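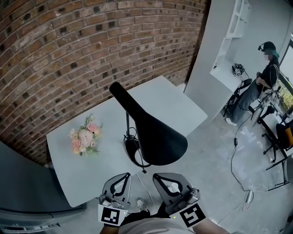 Grarkell hand-held gripper kit

The Grarkell is a two-finger gripper that a person holds and works by hand, for recording examples of everyday tasks. The recordings are used to train a policy that later runs on an arm fitted with the same fingers. No arm is needed at the place where you collect.

Sold by Vinderthorpe as a kit or for hire. Page updated February 26, 2024.

Who it is for

Teams who need a lot of varied examples from ordinary rooms: flats, offices, workshops, shops before opening. If all your work happens at one fixed bench, teleoperating the arm you already have may suit you better, and we will say so if you ring.

What is in the kit

Gripper body, grey, with both fingers fitted
Spare pair of fingers with markers already applied
Head strap and camera
Charger, two cables and a carry case
Printed calibration board
One seat of Furkon, our recording and sorting software

The laptop is not included. Furkon runs on most machines with a decent graphics card and 4 free USB ports.

Fingers and markers

Each finger has a rounded tip and a square black-and-white marker on its lower face. The two patterns are different, so the software can tell left from right and work out how far the fingers are open in each image. Keep both markers clean. A thumbprint is usually harmless, but tape residue or a scratch across a corner will cost you recordings. Replacement markers come in sheets and must go on the finger they are printed for. Swapping them gives you data that looks fine until training.

Green lights near the base of the fingers show that the gripper is on and connected. If they go out partway through a take, stop and start that take again.

Recording a session

Put the head strap on over a cap or bare head and tighten it at the back. Hold the gripper with both hands, arms slightly bent, and stand where the fingers stay in view of the head camera. Start the take in Furkon, do the task once at a normal pace, and stop. Short takes are easier to sort than long ones.

Leave the room as you find it. Lamps, trailing leads, flowers on a table, a fan by the window — all of that is useful variety and there is no need to tidy it away. Do move any cable you might trip on, as your eyes will be on the task.

We suggest 10 takes of a task before changing anything, then shift the objects or your starting position. Mỹ Bùi, who runs our training days, asks new collectors to throw away their first 3 takes. They are nearly always too slow.

People in the background are allowed. Furkon blurs faces on import, before anything is saved to the shared drive, and this setting cannot be switched off from a collector's account.

Checking the data

After each session Furkon lists takes where a marker was lost for too long, where the head camera and gripper clocks disagree, or where nothing was picked up. You can keep or drop each one. The Taşdemir dataset, which we collected ourselves with this gripper, holds 4,000 takes that passed these checks. Buyers get it free with the kit and can mix it with their own.

Limits

Not for wet work or hot pans. Not suited to objects wider than the open fingers, though you can push and slide those. Strong sun straight on the markers can wash them out; draw a blind or turn round.

Hire and orders

Hire is by the week and includes a spare battery. Kits ordered now ship with the new fingers introduced in September, which also fit older bodies. For prices, or to borrow a kit for an afternoon, ask for Flor Londoño in sales.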